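Kenside and District Search Coordination Group
Minutes of the September meeting

Held in the upstairs meeting room, Lillberg Community Centre. Meeting opened 6.35 pm.

Chair: Saturnino Sotomayor
Present: 11 members, as per the sign-in sheet. Quorum met.
Apologies: two received and accepted. The police liaison officer joined by phone for items 3 to 5.

1. Minutes of the previous meeting

Accepted with one correction. Under item 6, "Gorora Creek" should read "Gorora Road". The radio fault was on the road section.

2. Business arising

2.1 Spare batteries for the handheld radios have been received and labelled. Old units to be taken to the council depot for recycling.

2.2 Key for the Escobar Track gate. A second copy is still outstanding. The land manager has asked for the request in writing. Secretary to send.

2.3 Sign-out sheet for vehicles. The new version has a column for odometer readings. Two of the last six trips were entered without one. Drivers reminded.

3. Review of the Escobar Track search

3.1 The Chair tabled the log. The search was for a walker reported overdue by a relative after a missed phone call. The walker was located on the second day and taken to hospital by ambulance. No medical details are held by the group and none were discussed.

3.2 Total time logged by the group was 463 hours, including travel. The area searched was 78 hectares, mostly on the lower slopes between the car park and the power line easement.

3.3 Time from call-out to first team on the ground was two hours 20 minutes. The target is 90 minutes. The delay was put down to the locked gate (see 2.2) and to the call-out list having old numbers for three members.

3.4 The liaison officer advised that the last phone contact was first placed on the wrong side of the ridge. The position was revised overnight. Teams were moved at first light, and the walker was found in the revised area. The officer asked that team leaders record the time at which any new search area is given to them. Agreed.

3.5 Radio coverage was lost in the gully west of the track. A relay was set up at the easement from the second morning and worked to the end of the search. Moved that a relay be placed at the start of any future search in this sector. Carried.

3.6 One member objected to the use of tape on the upper section, as it was left in place afterwards. The remaining tape is to be collected on the next training walk.

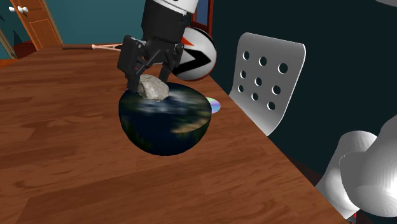 Gripper over a rock on a globe-patterned bowl (computer rendering).

4. Public information and media

4.1 The missing person notice on the group's page was viewed 2,046 times while it was current. Most of the comments offered no information. Four were passed to police.

4.2 Several comments named a family member and made claims about that person. These were hidden the same evening. Moved that comments be turned off on all future notices, with the police phone number given in the first line. Carried, one against.

4.3 A reporter contacted two members directly on their own phones. Members are reminded that all media questions during an open search go to the police media unit. After a search is closed they go to the Chair.

4.4 Notices are to be taken down within 24 hours of police advice that the person has been found. The last one stayed up for four days. Secretary and one other member to hold the login.

5. Call-out list

5.1 The list is to be checked by text message every three months. Members who do not reply to two checks in a row will be moved to the reserve list.

5.2 The liaison officer asked for a single contact number after hours. The Chair's mobile will be used until a roster is drawn up. Draft roster to the next meeting.

The liaison officer left the call at 7.50 pm.

6. Training

6.1 Night navigation exercise to go ahead on Gorora Road. Start time 5.30 pm at the lower car park. Own head torch and spare batteries required.

6.2 First aid certificates for three members are due to lapse. A refresher will be booked at the Kenside hall if there are enough names.

7. Other business

7.1 The trailer registration has been paid. The left tail light still needs to be replaced.

7.2 Stretcher straps were inspected. One frayed strap has been withdrawn from use.

Meeting closed 8.25 pm.

Actions
Secretary: written request for gate key; turn off comments on notices; text check of call-out list.
Chair: draft after-hours roster; relay procedure for the Escobar Track sector.
Equipment officer: tail light; replacement strap.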